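How to edit a character page on our cartoon wiki

So you've watched all of Hurkau and want to fix the page for your favorite character. Great! Log in, open the page and hit Edit. Keep the summary box under 400 characters – the site chops off anything longer.
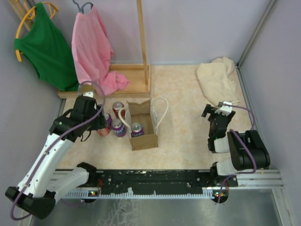 Start with the character's look, and stick to what's on screen in most episodes. Viera Kadlec wrote our page for Aranda, and she gives each outfit one line with plain color names. Think of a green sleeveless garment on a yellow-orange hanger and a pink one on a blue-gray hanger: "green, sleeveless" is all a reader needs, so please don't write "emerald tunic of mystery" (I've done it, I'm guilty).

Next comes the episode list. Put the first appearance at the top, then add voice credits from the end titles. If the dub has a different cast, make a second list.
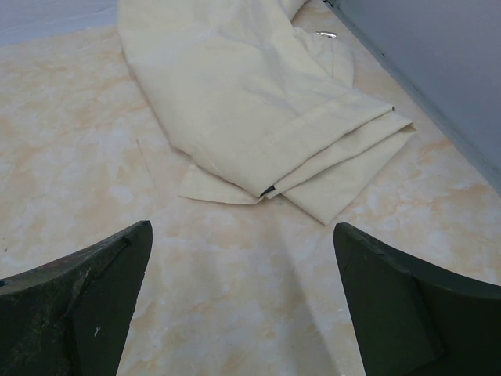

Cream cloth, loosely folded.

Spoilers go under their own heading. I write mine in a text file first, because the editor logged me out once and ate my whole Plikska recap. When you're done, hit Preview, check your links, and save!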